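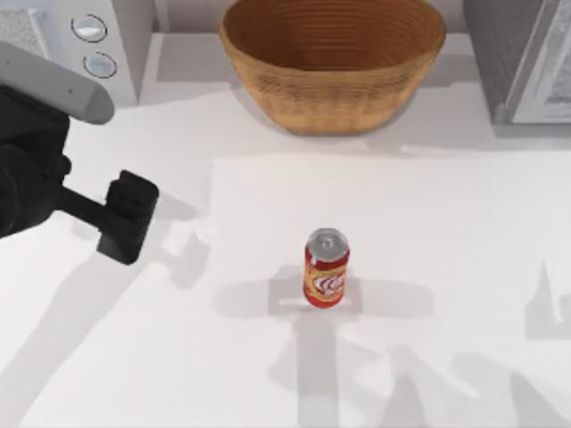 주방 조리대에 로봇팔을 올려 볼까 하는 사람에게 제일 먼저 하는 말은 그리퍼 값부터 묻지 말라는 것이다. 판매 페이지에는 최대 파지력, 반복 정밀도, 개폐 속도 같은 숫자가 줄줄이 적혀 있는데, 집 조리대에서 그 숫자가 그대로 나오는 걸 나는 아직 못 봤다. 시뮬레이터도 비슷하게 의심하면서 본다. 흰 상판에 음료 캔 하나 똑바로 세워 놓고 뒤쪽에 라탄 느낌의 넓은 그릇을 둔 정도면 검은 평행 그리퍼가 다가갈 자리가 넉넉하다. 우리 집 조리대에 저만한 빈자리가 나는 건 이사 온 첫날뿐이었다. 그래도 저런 단순한 배치에서 시작하라고는 하겠다. 캔 하나를 못 집는 조합은 설거지 건조대 옆에서도 못 집는다.

이 페이지는 Cekov 그리퍼와 Telto 팔, Venter 카메라와 컨트롤러를 조리대와 작업대에서 번갈아 써 보며 적어 둔 요령 모음이다. 전부 내 돈으로 샀고 일부는 다시 팔았다. 순서는 별 뜻 없다.

그리퍼 고르기 전에

집을 물건의 지름부터 재자. 캔, 머그, 양념통, 드라이버 손잡이. 자주 쓰는 것만 재면 된다. 제품 설명의 '최대 개폐 폭'은 손가락 패드를 안 붙인 상태로 잰 값인 경우가 많다. 내가 산 Cekov도 그랬다. 고무 패드를 양쪽에 붙이니 머그 몸통이 아슬아슬하게 들어갔고, 조금만 비스듬히 접근하면 손가락 끝이 머그를 밀어 버렸다.

파지력은 센 쪽이 좋다고들 하는데 주방에서는 별로 동의하지 않는다. 빈 알루미늄 캔은 금방 찌그러진다. 힘을 제일 낮은 단계로 놓고 시작해서 미끄러질 때만 한 단계씩 올린다. 처음부터 중간값에 놓고 내려 가며 맞추려다 캔을 한 봉지 버렸다.

손가락 모양도 잘 볼 것. 끝이 네모난 평행 손가락은 캔 옆면처럼 둥근 데 닿으면 접촉면이 가느다란 선이 된다. 그래서 패드를 붙이는데, 시중의 '미끄럼 방지 시트'는 기름 한 방울이면 끝이다. 주방 수세미 뒷면의 스펀지를 얇게 잘라 붙이는 쪽이 나았고 값도 거의 안 든다. 대신 자주 갈아야 한다.

Telto 팔을 조리대에 놓을 때

설명서에 적힌 도달 거리는 905밀리미터다. 믿지 말라는 얘기까지는 아니지만, 팔을 쭉 편 상태의 거리라서 그 끝에서는 손목을 마음대로 돌릴 수가 없다. 위에서 내려다보고 집어야 하는 물건이면 쓸 수 있는 범위가 확 줄어든다. 줄자로 바닥에 원을 그려 보고, 그 안쪽에 자주 집을 물건을 모아 둔다.

고정은 클램프로 한다. 흡착판 받침을 같이 파는 곳이 있는데 나는 권하지 않는다. 매끈한 상판에서도 밤새 공기가 조금씩 들어가고, 아침에 팔을 움직이면 받침이 통째로 기운다. 인조대리석 상판이라면 클램프 밑에 얇은 고무판을 꼭 깔자.

전자레인지나 오븐 옆은 피한다. 손끝만 보다가 팔꿈치가 가전 모서리에 닿는다. 이건 충돌 감지 기능이 있는 팔이어도 마찬가지다. Telto의 충돌 감지는 느린 속도에서는 꽤 쓸 만하고 빠른 속도에서는 이미 부딪힌 다음에 멈춘다. 홍보 영상은 느린 쪽만 보여 준다.

그리퍼 무게를 컨트롤러에 제대로 입력할 것. 내 Cekov는 브래킷과 나사까지 합쳐 주방 저울로 251그램이 나왔다. 이 값을 비워 두면 팔이 제 무게를 잘못 계산해서 멈춰 있을 때 조금씩 처진다. 며칠 동안 관절 불량인 줄 알고 판매처와 메일만 주고받았는데, 저쪽에서도 무게를 넣었느냐는 질문은 한 번도 안 했다.

카메라와 조명

흰 상판은 사람 눈에 깔끔하고 카메라에는 골치 아프다. 천장 등이 여러 개면 캔 밑으로 회색 그림자가 십자 모양으로 겹치고, 팔 그림자까지 상판에 길게 깔린다. Venter 카메라에 딸린 물체 인식 프로그램은 이런 그림자를 자꾸 물건의 일부로 쳤다. 캔 중심이 옆으로 밀려 잡히니 그리퍼가 한쪽 손가락으로 캔을 툭 치고 만다.

돈 안 드는 방법부터 해 보자.

- 천장 등을 하나만 켠다. 어두우면 노출을 올린다.
- 상판에 무광 색지를 깐다. 회색이 무난하다. 흰 종이는 흰 상판 위에서 경계만 하나 더 만든다.
- 창가라면 커튼을 친다. 오전에 맞춰 둔 값은 오후 3시만 돼도 안 맞는다.
- 알루미늄 뚜껑처럼 번쩍이는 면은 깊이 값이 튄다. 위에서 재지 말고 옆면 라벨 쪽을 보게 카메라를 기울인다.

편광 필터를 사라는 글도 많이 보인다. 나도 샀다. 반사는 조금 줄고 화면은 많이 어두워졌다. 지금은 서랍에 있다.

손목 카메라와 고정 카메라 중에 하나만 산다면 고정 쪽이다. 손목 카메라는 물건에 가까이 갈수록 손가락이 화면을 가리고, 케이블이 관절을 따라 돌면서 접점이 헐거워진다. 비싼 케이블로 바꿔도 헐거워지는 시기가 늦춰질 뿐이었다. 케이블 타이로 묶을 때는 손목이 끝까지 돌아간 자세에서 여유를 재고 묶는다.

컨트롤러는 뭘로

Venter의 손잡이형 컨트롤러와 흔한 게임패드를 비교했다. 가격 차이를 생각하면 게임패드가 낫다. Venter 쪽은 손을 기울이면 그리퍼도 따라 기울어서 처음에는 신기한데, 팔을 공중에 들고 있어야 하니 어깨가 먼저 지친다. 상판 가까이서 조금씩 내려야 할 때는 손 떨림이 그대로 전해진다. 감도를 낮추면 떨림은 줄고, 멀리 옮길 때 답답해진다. 두 감도를 단추 하나로 바꾸는 설정이 메뉴 깊숙이 있으니 찾아서 켜 두면 조금 낫다.

게임패드의 흠은 방향이 헷갈린다는 것. 팔 맞은편에 서면 좌우가 뒤집힌다. 조리대 가장자리에 색 테이프를 붙이고 패드 같은 쪽에도 같은 색을 붙여 두었다. 유치해 보여도 효과는 이게 제일 컸다.

비상 정지 단추는 컨트롤러에 있는 것으로 만족하지 말고 유선으로 따로 단다. 손이 젖어 있어도 누를 수 있는 큰 것으로, 팔이 닿지 않는 자리에. 개수대 바로 옆은 안 된다.

비교할 때 속지 않는 법

한 번 성공한 영상은 아무것도 증명하지 않는다. 나는 그리퍼나 패드를 바꾸면 같은 캔을 20번 넘게 집어 본다. 캔은 매번 조금씩 다른 자리에 놓는다. 같은 자리에만 놓으면 그리퍼 성능을 보는 건지 저장된 좌표를 다시 트는 건지 구별이 안 된다.

가득 찬 캔과 빈 캔을 둘 다 쓴다. 가득 찬 캔은 미끄러지는지, 빈 캔은 찌그러지는지 보려는 것이다. 냉장고에서 막 꺼내 물방울이 맺힌 것도 한 번은 해 봐야 한다. 상온 캔만 가지고 쓴 후기는 나는 걸러 읽는다.

한 번에 하나만 바꾼다. 패드와 조명을 같이 바꾸고 "훨씬 좋아졌다"고 적어 놓은 메모가 내 공책에도 있다. 뭐가 좋아진 건지 지금도 모른다.

시뮬레이터에서 된 동작은 접근 경로를 짤 때만 참고한다. 팔꿈치가 어디를 지나가는지, 손목이 꺾이는 한계에 걸리지 않는지, 그런 건 화면에서 미리 보는 게 싸다. 마찰, 물기, 캔 벽이 눌리는 느낌은 기본 설정으로는 기대하지 않는 게 좋다. 마찰 계수를 조금 올렸더니 못 집던 캔을 전부 집던데, 집에 있는 캔은 그 설정을 모른다.

자잘한 것들

손가락 패드는 양면테이프보다 얇은 벨크로가 갈기 편하다. 다만 누를 때 살짝 밀리니 작은 나사를 집는 작업대용으로는 테이프를 쓴다.

윤활제를 주방에서 뿌리지 말 것. 그리퍼를 떼어서 작업대에서 바르고, 닦아 낸 다음 다시 단다. Cekov는 나사 네 개만 풀면 떨어지는데 그중 안쪽 하나는 짧은 육각 렌치가 아니면 안 들어간다. 동봉된 렌치는 긴 것이다.

중고로 살 생각이면 Irnmont 장터를 먼저 보되, '시험 가동만 함'이라는 문구는 없는 셈 친다. 전원을 넣어 손가락을 천천히 여닫게 하고 소리를 듣는다. 끝에서 딱 소리가 나면 값을 깎든지 그냥 온다. 패드 자리에 접착제가 두껍게 남은 물건도 오래 굴린 것으로 보면 된다.

펌웨어 업데이트는 설정값을 종이에 옮겨 적은 뒤에 한다. Venter는 백업 파일을 만들어 주지만, 새 버전이 옛 백업을 읽지 못한 적이 두 번 있었다.

캔을 개수대까지 옮기는 일만 시킬 거라면 아직은 사지 말라고 하고 싶다. 나는 취미라서 쓴다. 다음에는 흡착식 손가락을 유리병에 써 보고 여기에 덧붙이겠다. 라벨 종이가 젖으면 들뜨니 라벨 없는 병부터 할 생각이다.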